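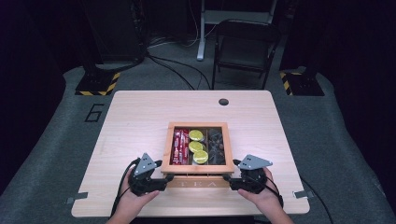 Tea box, three compartments.

Kandmont Forum > Local policing > Merging the Ulia and Brandholm stations

12 replies, 97 views

fenlane_rob
The consultation on merging the two stations closes in July. The plan is to shut the front counter at Ulia and run everything out of Brandholm under one superintendent. Has anyone read the full document? I got as far as the staffing tables.

mkt_square
Read it all. Ulia's counter had 2,530 visits last year, and the force says most of those could have been done online or by phone. I think that's fair. I reported a stolen bike online and had a crime number the same day.

Odette H
Fair if you have a computer. My mother doesn't. Brandholm is 30 minutes on the bus and the bus stops at six.

mkt_square
There's a phone line as well. The counter shuts at five now anyway.

Odette H
She was on hold so long last time that she gave up. I don't call that a service.

pdk_1971
I worked in the Ulia control room until it moved. The counter isn't the bit that matters. Response cars already start their shifts from Brandholm and have done for years. What would change is the neighbourhood team, because their desks are upstairs at Ulia and the plan doesn't say where they go.

fenlane_rob
Page 2 says "a shared community space". No address.

pdk_1971
Then it hasn't been agreed. Ask Balakrishnan Kulkarni, he's the chief inspector in charge of the change. He answered my email within the week, though he didn't give me a location either.

naidu_resident
We lost our station at Naidu the same way. We were promised a desk in the library and got it, one morning a week. Officers are still about, but you can't plan on finding one.

mkt_square
Has crime gone up in Naidu, though? I looked at the ward figures and couldn't see any change.

naidu_resident
Reported crime, no. I've stopped reporting small things and so have my neighbours.

Odette H
Same here. I'm sending my response in on paper. Does it go to Ulia or Brandholm?

pdk_1971
Either. Ask for a receipt.

Last updated: October 11, 2024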